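Mar 8, 2018

**Tray weaving, notes on rims and drying**

Today I worked only on the flat trays for the Hunach order. The baskets wait until June, as Omolara Sani and I agreed, because the thick cane is not delivered yet.

I cut the rim strips from the greener culms this time. They bend better than the yellow ones when they soak 20 minutes in cold water. I tried also one strip without soaking and it split on the outside of the curve, so I will not repeat this. The rim was held with clips during the night and I took the clips off before lunch. I measured the circumference on the outside, 126 cm, a little more than on my drawing. I leave it like this.

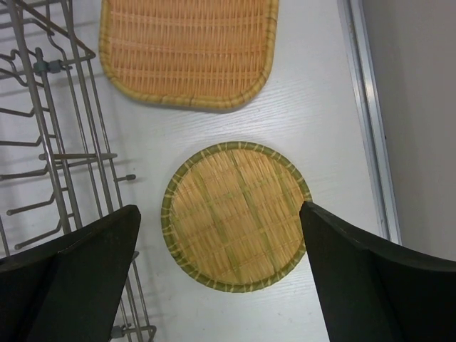 Binding is the part where I am slow. One full rim took me 67 minutes, and I had to open the first part again when the wrapping strip became loose. Omolara does it faster, but she pulls the strip with pliers and I am afraid to break it. The spacing is what I want to keep for the whole order: pale wrapping on the olive rim, at short regular intervals, so that from above it looks like a dashed line. In the base I like the wider greenish bands that cross the thin straw-colored strips. On the older Dauda pattern these bands were the same color as the rest and the grid was difficult to see.

To check tomorrow:

- Does the base stay flat after one more day? Put the tray on the white table and press on the rim in different places.
- Ends of the wrapping strip: tuck them under 2 turns, then cut. With one turn they come out.
- Ask Stemance if they still sell the narrow strips in the pale color. The last bundle is nearly finished.

The rectangular trays in wicker are a separate question. The weave is easier for me, but the corners take too much material. I wrote the corner method on the back of the Forkus sheet, please do not throw it away.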